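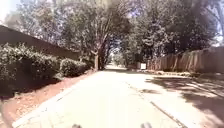 In Praise of the Back Lane

January 2024
By Stefaniia Kobzar

Home | Opinion | Streets | Gardens | Letters | Archive

Print this article
E-mail this article

I walk a lane most mornings, and I want to make the case for it. It is a plain strip of pale concrete, about wide enough for one vehicle, with hedges on one side and a tall wooden fence on the other, and trees that meet overhead. When the sun is strong the concrete goes nearly white and you walk toward a bright gap at the far end. I have lived near it for 13 years and I still get a small lift when I turn into it!

Our neighborhood is deciding what to do with its lanes this winter. There is a plan, drawn up by a design firm called Oser, and the plan calls them "underperforming links." I have read the whole thing twice. Some of it is good, and I'll get to that. But the phrase has been stuck in my head like a pebble in a shoe, and I think a lane deserves a better defense than it has had so far.

So let me start with the trees, which are the best part. A wide street can have handsome trees and still be baking hot down the middle, where the crowns don't reach. A narrow lane gets covered from one side to the other. You need only a few good trees, planted close to the edge and left alone long enough to get tall, and you have a roof. There is one slender, pale trunk on our lane that forks into several branches as it goes up, and I have developed a real fondness for it. It stands right by the way, close to the curb, where any sensible engineer would tell you a tree should not be. The plan has it down as an "obstruction to be reviewed." Please, review it and then leave it standing.

The second thing I love is the dirt. I mean this. Between the curb and the hedges runs a strip of reddish-brown ground, dry and patchy, with small stones in it, and people are forever wanting to improve it. Oser would like to pave it. My neighbor Ramesh Tiwari would like to plant it (he has a list of ground covers as long as my arm, and he lends it out). I would like it left pretty much as it is. Rain has somewhere to go when it comes. Birds take dust baths there. Roots get air. And a strip of bare ground lets a hedge be a hedge, with its skirts in deep shade and its top in the sun, without anybody having to step around it.

Ramesh and I have argued about this over more cups of tea than I can remember, and he has moved me a little. He says bare dirt washes over the curb in a hard storm, and he is right, it does. He says some low planting at the wettest end would hold it. Fine! Let him have the wettest end. I'd even carry the watering can.

Now the hedges themselves. Somebody clips ours round, and I think round is the correct shape for a hedge on a lane. A square hedge makes a wall, and with a fence across from it you would feel you were walking down a hallway. A round one leans back at the top and lets the light down. It also forgives a bad haircut. I clipped a square hedge for years at our last house, with string and a level, and one slip of the shears stayed on view until spring. With a round one you step back, squint, take a bit more off the other side and go in for lunch.

People ask me about the fence, since I am so keen on greenery. Don't I mind it? I don't. A tall wooden fence does a couple of jobs very well. It gives the people behind it a yard they can sit in without waving at everyone, and it gives the lane an edge. Lanes need edges. I once spent a week in a new development called Branar where the paths wandered between houses across open lawn, and I never knew if I was on a path or in a stranger's yard. I walked fast and looked at my feet. On a lane with a fence and a curb you know exactly where you are allowed to be, and you can look up.

About that curb. The plan would take it out and make everything flush, and here I think Oser has a fair point that I'd be silly to brush aside. Zuleica Camargo, who uses a wheelchair and lives two streets over from me, told me she has no trouble at all with the smooth concrete but can't get up over a raised curb to reach anything beside it. Her answer is a dropped section wherever there is a gate or a turning, and the rest left alone so the dirt stays off the surface. I haven't heard a better idea from anyone, paid or unpaid. It is cheap and it could be started in February.

What I can't get behind is the rest of the package. The plan wants painted lines, one side for walking and the other for bikes, with arrows. Think about how people already use a place like this. A car comes in slowly, the driver sees a person and slows down more. The person steps over and somebody nods. Two people with strollers work it out. It goes well because the lane is narrow and has no markings on it, so everybody has to look at everybody else. Paint a line and people look at the line. I've watched this on the big path by the school, where Agathe Marty and I used to walk our kids, and the bells and the scolding were a lot worse after the arrows went down than before. Agathe disagrees with me on that, I should say. She thinks there were simply more bikes.

Then there is the lighting. The proposal is for tall poles the whole way along. I understand wanting to feel safe at night and I won't wave that off. But poles that tall would have to come up right through the branches, and you'd get bright leaves on top and gloom underneath where the people are. Low lights fixed to the fence would put the light on the ground. Sebastião Godoy, who wired half the porches around here before he retired, has offered to walk it with the planners and show them what he means. I hope they take him up on it. He is a patient man and he brings cookies.

The whole scheme is budgeted at over $2319 a yard, if I have the table on page 343 right, and it is a long table. I keep thinking of what a fraction of that could do if it went to plain upkeep. Sweep it. Patch the concrete where it cracks. Have someone who knows trees look at the crowns every couple of years and take out the dead wood. Fix a loose fence board before it turns into a loose fence. None of this gets a ribbon cutting, and I suppose that's part of the trouble, but I would turn up for one anyway and bring a friend.

I'll admit to some pure sentiment as well. My younger daughter learned to ride a bike on a lane like this one, back when we lived off Todorova Street, and I think she managed it as quickly as she did because it was straight and you could see the end. You aim a kid at the bright part and let go. She wobbled into the hedge a few times and the hedge didn't mind. I can't think of a better surface for learning, or a softer thing to crash into.

And grown people need somewhere to aim at too. On a busy street my attention is chopped up by signs and signals and other people's parking. On the lane there is shade, then a patch of sun, then shade again, and that gap of light getting bigger as I come up to it. I have solved real problems in there. I have also walked the full length thinking about soup. Both seem to me a good use of public ground.

There are 444 comments on the plan so far and I've read as many as my eyes would stand. Plenty of them say some version of "I like it the way it is," and the reply from the planning office is that liking it is not a technical reason. So I've tried to give some: the cover, the drainage, the slow cars, the clear edges, a dropped curb where Zuleica and others need one, light down low where it will help. If you have more, send them in while the comment period is open. Go for a walk first, though, at an hour when the sun is up over the trees, and take somebody who has never been down there.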